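4 Aufnahme von Demonstrationen am offenen Rechnergehäuse

Dieses Kapitel beschreibt, wie Demonstrationen für die Aufgabengruppe »Kabel im Gehäuse« aufgenommen, geprüft und für das Training freigegeben werden. Es setzt voraus, dass der Arm montiert und die Steuersoftware Brilludo installiert ist (Kapitel 2) und dass die Handgelenkkamera kalibriert wurde (Kapitel 3). Stand dieses Kapitels: 24. Feb. 2023, Bearbeitung Rui Salgado.

4.1 Zweck der Aufnahmen

Im Teilprojekt Surnondale wird untersucht, ob eine aus Demonstrationen gelernte Greifstrategie mit biegsamen Teilen zurechtkommt, deren Lage sich von Durchgang zu Durchgang ändert. Kabel in einem gebrauchten PC eignen sich dafür gut. Sie verdecken sich gegenseitig, liegen an Blechkanten an und geben beim Anfassen nach. Die Strategie erhält als Eingabe nur das Bild der Handgelenkkamera, die Öffnungsweite des Greifers und die Gelenkstellungen. Eine feste Außenkamera läuft zur Dokumentation mit, ihre Bilder gehen nicht ins Training ein.

Der Datensatz umfasst derzeit 1.746 freigegebene Durchgänge. Für den Vergleich mit dem Basisverfahren Ullov werden dieselben Durchgänge verwendet. Bitte deshalb keine Aufnahmen nachträglich umbenennen oder in andere Ordner verschieben.

4.2 Sicherheit

VORSICHT: Das Netzkabel des Rechners muss vor jedem Durchgang abgezogen sein. Der Schalter am Netzteil genügt nicht. Das Netzteil selbst wird nicht geöffnet.

VORSICHT: Gehäusebleche haben scharfe Kanten. Beim Umlegen von Kabeln von Hand Schnittschutzhandschuhe tragen und den Arm vorher anhalten (Taste PAUSE am Bedienpult, Anzeige gelb).

ACHTUNG: Die Greiferfinger können Steckverbinder von der Platine abreißen. Die Kraftbegrenzung in Brilludo steht für diese Aufgabengruppe auf dem Profil »weich«. Das Profil darf während einer Aufnahmereihe nicht gewechselt werden, auch nicht für einzelne schwergängige Stecker.

4.3 Rechner vorbereiten

1. Netzkabel und alle äußeren Leitungen abziehen.
2. Seitenwand abnehmen und außerhalb des Arbeitsraums ablegen.
3. Arbeitsspeicher und Steckkarten ausbauen, sofern das Aufgabenblatt sie nicht ausdrücklich verlangt. Der Prozessor bleibt im Sockel.
4. Prozessorkühler entfernen. Reste der Wärmeleitpaste abwischen, damit sie nicht auf die Greiferfinger gelangen.
5. Gehäuse in die Halterung einsetzen und die Klemmen anziehen. Das Gehäuse darf sich von Hand nicht mehr verschieben lassen.
6. Gerätenummer im Aufgabenblatt eintragen.
7. Prüfen, ob alle Datenkabel, die bewegt werden sollen, unbeschädigt sind. Kabel mit gebrochener Verriegelung aussortieren.

Hinweis: Kabelbinder an den Versorgungsleitungen werden nicht gelöst. Die gebündelten Leitungen gehören zur Aufgabe. In den ersten Aufnahmereihen waren sie entfernt worden, und die damit trainierte Strategie blieb später an Geräten mit Kabelbindern regelmäßig hängen. Diese Reihen liegen im Archiv und zählen nicht zum Datensatz.

Hinweis: Staub im Gehäuse muss nicht entfernt werden. Lose Schrauben schon.

4.4 Greifer und Handgelenkkamera einrichten

1. Greifer vollständig öffnen und wieder schließen. Die Finger müssen sich auf ganzer Länge berühren. Bei sichtbarem Spalt die Befestigungsschrauben der Finger nachziehen und den Nullpunkt neu setzen (Abschnitt 2.6).
2. Objektiv der Handgelenkkamera mit einem trockenen Tuch reinigen.
3. In Brilludo die Ansicht »Handgelenk« öffnen. Beide Finger müssen am unteren Bildrand sichtbar sein. Sind sie es nicht, ist der Kamerahalter verdreht.
4. Belichtung auf »fest« stellen. Die automatische Belichtung reagiert auf das Metall des Gehäuses und auf den Deckel des Prozessors mit Helligkeitssprüngen, die das Training stören.
5. Beleuchtung einschalten und den Arm langsam über das Gehäuse führen. Treten auf der Platine oder am Laufwerksschacht großflächige Spiegelungen auf, die Leuchte versetzen und den Schritt wiederholen.
6. Einstellungen unter der Gerätenummer speichern.

ACHTUNG: Nach jedem Wechsel des Kamerahalters ist die Kalibrierung aus Kapitel 3 vollständig zu wiederholen. Eine Abweichung fällt im Livebild kaum auf, verschlechtert aber die Greifpunkte an dünnen Kabeln deutlich.

4.5 Durchgang aufnehmen

Ein Durchgang besteht aus Anfahrt, Griff, Bewegung und Loslassen. Er wird ohne Unterbrechung aufgenommen. Die Führung erfolgt über den Handregler Ranjbar, der Greifer wird mit dem Zeigefingerhebel geöffnet und geschlossen.

1. Aufgabenblatt wählen. Brilludo zeigt das Zielkabel und die gewünschte Endlage an.
2. Kabel in die Ausgangslage bringen. Die Ausgangslage soll von Durchgang zu Durchgang anders ausfallen. Nicht nach Augenmaß dieselbe Lage wiederherstellen.
3. Arm in Startstellung fahren (Taste START POS).
4. Aufnahme mit dem Fußschalter beginnen. Die Anzeige am Pult wechselt auf Rot.
5. Greifer über das Zielkabel führen. Den Greifer so drehen, dass die Finger quer zum Kabel stehen, bevor er in das Gehäuse eintaucht. Im unteren Teil des Gehäuses, zwischen Laufwerksschacht und Gehäuseboden, reicht der Platz für eine spätere Drehung meist nicht aus.
6. Langsam absenken. Berührt ein Finger das Blech, nicht drücken, sondern ein Stück zurückfahren und neu ansetzen. Solche Korrekturen bleiben in der Aufnahme, sie sind für das Training erwünscht.
7. Greifer schließen und kurz warten, bis der Kraftwert ruhig steht.
8. Kabel in die Endlage führen. Die Zugrichtung folgt dem Kabel, nicht der Platine.
9. Greifer öffnen, gerade herausfahren, Aufnahme mit dem Fußschalter beenden.
10. Ergebnis am Pult eintragen: »erreicht«, »teilweise« oder »nicht erreicht«.

Hinweis: Auch misslungene Durchgänge werden eingetragen und gespeichert. Gelöscht wird nur bei technischem Fehler, etwa bei Bildausfall oder einer Störung am Handregler.

Hinweis: Hilft eine zweite Person von Hand mit, zum Beispiel indem sie das Gehäuse stützt, wird im Feld »Bemerkung« das Kürzel H gesetzt. Mit H gekennzeichnete Durchgänge werden getrennt ausgewertet.

Nach 40 Durchgängen am selben Gerät ist ein Gerätewechsel vorgesehen. Bei längeren Reihen gewöhnen sich die Bedienenden an ein Gehäuse und greifen fast immer an derselben Stelle zu — im Datensatz fehlt dann die Streuung, auf die das Verfahren angewiesen ist.

4.6 Aufnahmen prüfen und freigeben

Die Prüfung übernimmt nach Möglichkeit eine Person, die den Durchgang nicht selbst gefahren hat.

1. Durchgang in der Ansicht »Prüfung« öffnen und einmal in normaler Geschwindigkeit abspielen.
2. Auf den Zeitpunkt des Griffs springen (Taste G). Das Zielkabel muss zwischen den Fingern erkennbar sein.
3. Kontrollieren, ob das richtige Kabel gegriffen wurde. Liegen mehrere Leitungen dicht beieinander, das Aufgabenblatt danebenlegen. Farbige Datenkabel sind leicht zuzuordnen, bei schwarzen Kabelbündeln hilft oft nur das Zurückspulen bis zur Anfahrt.
4. Griffpunkt mit der Maus markieren. Die Markierung sitzt auf der Mittellinie des Kabels.
5. Eintrag des Ergebnisses bestätigen oder ändern. Bei einer Änderung ist eine kurze Begründung einzutragen.
6. Freigeben.

Verdeckt ein Finger den Griffpunkt vollständig, wird das letzte Bild vor der Verdeckung markiert und die Option »verdeckt« gesetzt. Durchgänge mit dieser Option bleiben im Datensatz.

4.7 Bisheriges Ergebnis

Die aktuelle Strategie wurde an 23 Geräten erprobt, die im Training nicht vorkamen. Am zuverlässigsten arbeitet sie bei Datenkabeln, die frei über dem Laufwerksschacht oder am Gehäuseboden liegen. Schwach ist sie weiterhin bei Flachbandkabeln, die eng an der Platine entlanglaufen. Der Greifer setzt dort häufig zu flach an und schiebt das Kabel vor sich her.

Gegenüber Ullov fällt vor allem die Anfahrt anders aus. Ullov plant den Griff aus einem einzigen Bild und fährt ihn ohne Korrektur ab. Die gelernte Strategie korrigiert während des Absenkens und kommt dadurch auch dann noch zum Griff, wenn das Kabel nach einer ersten Berührung verrutscht ist. Sie braucht dafür länger. Für die Erprobung wurden mehr als 3.444 Griffversuche protokolliert, die Protokolle liegen im Projektordner unter »Erprobung«.

Offen ist, welchen Anteil die Farbe des Kabels an den Treffern hat. Eine Reihe mit ausschließlich schwarzen Datenkabeln ist für März geplant. Bis dahin sollten Aussagen über »beliebige Kabel« in Berichten und Vorträgen vermieden werden.

4.8 Störungen

Fußschalter ohne Wirkung: Stecker an der Rückseite des Pults prüfen. Brilludo erkennt den Schalter nur beim Programmstart.

Bild der Handgelenkkamera friert ein: Durchgang abbrechen und als technischen Fehler kennzeichnen. Kameraleitung am Unterarm auf Zug prüfen. Die Leitung braucht in der Startstellung eine lockere Schlaufe.

Greifer öffnet nach dem Griff nicht: PAUSE drücken, dann den Greifer über das Menü »Hand« öffnen. Den Arm in diesem Zustand nicht hochfahren, das Kabel ist noch gefasst.

Kraftwert schwankt ohne Berührung: Nullpunkt neu setzen. Bleibt die Schwankung bestehen, die Finger auf Klebereste und eingeklemmte Isolierung untersuchen.

Gehäuse verschiebt sich beim Ziehen: Durchgang beenden, Klemmen nachziehen, Startstellung neu anfahren. Der Durchgang wird als »nicht erreicht« eingetragen.
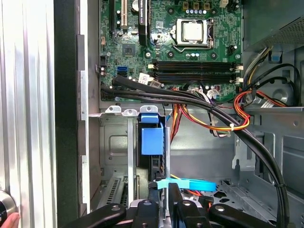 Abb. 4-1: Ansicht »Handgelenk«, Griff am blauen SATA-Kabel beim Laufwerksschacht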